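Comparing success rates between camera views in a bimanual imitation setup

Posted in Methods and Evaluation, 31 October 2021

Areeba Tanoli

I am trying to reproduce the view ablation from the Skereck report on our own two-arm table. The task is tabletop tidying with small toy items, a cup and a shallow dish. I have 223 demonstrations and trained the same policy on wrist views only, fixed views only, and both. Each was run for 20 trials.
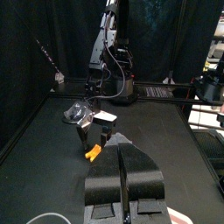
Wrist only finished 8 of the 20. Both views together did better, but the gap moves a lot when I change the random seed. The report gives one number per condition and no seeds. How many seeds do people train before they believe a result like this? Also, do you score the grasp and the placement separately? Our logger (Brendurix) stores a single pass/fail per trial.

Sawatzky

Three seeds is the minimum I would accept, and the spread should go in the table next to the mean. With 20 trials the interval on one condition is wide — roughly 20 points either side at your rate — so a gap smaller than that says very little.

Score the stages separately. Ours are approach, grasp, transport and release. Pay attention to approach when items sit next to each other, as with a small yellow piece touching distance from a toy shoe. A policy can stop with closed fingers just above the table beside the target, and pass/fail records that the same way as a drop at the end. 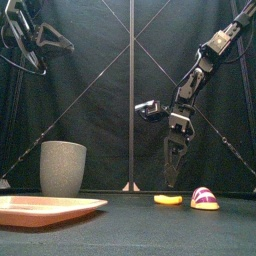

trindstead

just use both cameras, more views is always better in my experience. we never ran the ablation

Skereck_user

I disagree with the answer above. Extra views helped us only after we fixed the start positions. Before that, the fixed-view policy had learned the layout and failed when the cup was moved.

What worked for us:

Write the start layouts down in June or whenever you begin, and do not edit them later.

Use the same layouts for every condition, in the same order. Include the tray at an angle and at least one item out on its own, away from the others.
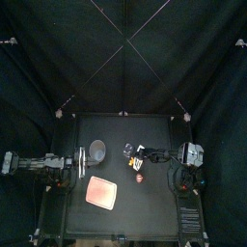

Interleave the conditions. If you run all the wrist trials first and the fixed trials last, any drift in calibration ends up in your comparison.

Have someone who does not know the condition do the scoring.

Pairing by layout also lets you use a paired test, and you need fewer trials for the same gap.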